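Numthorpe Household Words List
Data card and README, third release

Summary

The Numthorpe Household Words List is a collection of everyday words for rooms, furniture, food and kitchen goods, gathered from people living in Numthorpe and the neighbouring port of Plulport. It records what speakers call ordinary things at home, and how those names differ between the two towns.

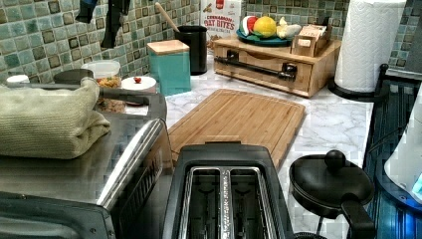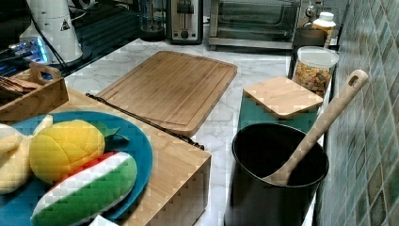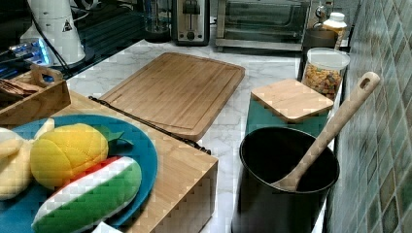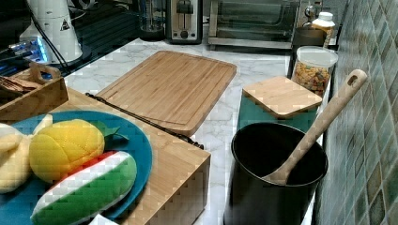 Kitchen counter with a white marble pattern.

The list holds 751 entries. Each entry gives one word or short phrase, a plain meaning, the town in which it was recorded and the age band of the speaker. Words offered by speakers from both towns appear once, with both towns marked.

Contents of the release

words.csv — the main table, one entry per line
speakers.csv — one line per speaker, without names or addresses
notes.txt — remarks on spelling and on doubtful entries
CHANGES — corrections made after the second release

How the words were gathered

Interviews were held with 146 adults who had lived in either town for at least ten years. Each interview lasted up to 19 minutes and followed a fixed set of prompts, read aloud in the same order. Speakers were asked for the word they would use at home, and then for any other word they remembered from parents or grandparents. Older words are marked "remembered" in the status column and should not be treated as current use.

Recordings were written out by two members of the Tierney Language Archive working separately. Where the two versions differed, a third member listened again and the agreed form was entered. A small number of words could not be settled — these carry a question mark in the spelling column.

Columns in words.csv

id: a number that does not change between releases
word: the form as written out
meaning: a short explanation in standard English
town: Numthorpe, Plulport or both
age_band: under 40, 40 to 64, or 65 and over
status: current or remembered

Known limits

Plulport is less well covered than Numthorpe, and speakers under 40 are few in both towns. The list should not be used to estimate how common a word is. Words for heating and laundry were added to the prompts late, and earlier speakers were not asked for them.

Access and terms

The files may be used freely for teaching and research, provided that the Tierney Language Archive is credited. The sound recordings are not included. They are kept on the Poruvex store and may be heard by arrangement with the Archive.

Corrections should be sent to the Archive with the id of the entry concerned. Accepted changes are listed in CHANGES and take effect at the next release.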